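Is a labelled box really a tidier box?

Every spring the newsletter gets at least one letter about labels, and this year's came from Nazmiye Akgül, who wants to know why the Stimley Road store cupboard still looks the way it does after two rounds of relabelling. She has a point. We have paid for a label printer, a replacement label printer and a great many rolls of tape, and I still cannot find the extension leads.

The scheme, for anyone who missed the November issue, was the Gravo method. You empty every shelf, sort what comes off into families, give each family a tub of the same size and stick a printed label on the short end. The booklet that goes with it promises you will save 48 hours a year. I have read the booklet twice and I can't see where the 48 hours come from, unless the author used to lose an hour a week looking for sticky tape and took a month off in the summer.

My first doubt is the tubs. Things that get used together are seldom the same size or shape, and a tub has no opinion on that. The long items went in at a slant, the lids wouldn't close, and within a fortnight the lids were living in a pile of their own on the bottom shelf. That pile now has a label too. It says LIDS.

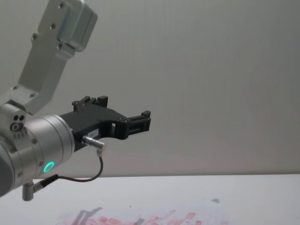

My second doubt is the blank wall. The booklet is very keen on clearing one wall completely and keeping it clear, on the grounds that a bare wall "rests the eye". Perhaps it does. It also means that whatever used to hang there on hooks, where you could see it and reach it, is now inside something else. Tahsin Chowdhury, who put up the old hooks, took them down again without a word of complaint and has kept them in a jam jar. I would ask him to hang on to the jar.

In fairness, some of it has worked. The paint shelf is much better. Tins are in date order, the dried-up ones have gone, and the small Adum brackets under the top shelf have stopped it sagging in the middle. Nazmiye tells me the stationery is easier to find as well, although she also tells me she keeps her own scissors in her coat.

What I'd like to see before we spend any more is a plain test. Leave the left-hand shelves as the booklet wants them and put the right-hand shelves back the old way, with open trays and hooks. Then let people use the cupboard until November and ask which side they swore at less. The Bhuiyan catalogue has open trays that would fit, and we have money left over from the second printer.

If you have views, put them in the box by the front door, the one with two labels on it. Please don't add a third. And if anyone has the key to the low cabinet - small, brass, on a loop of green string - it was last seen going into a tub marked MISC, and there are now four of those.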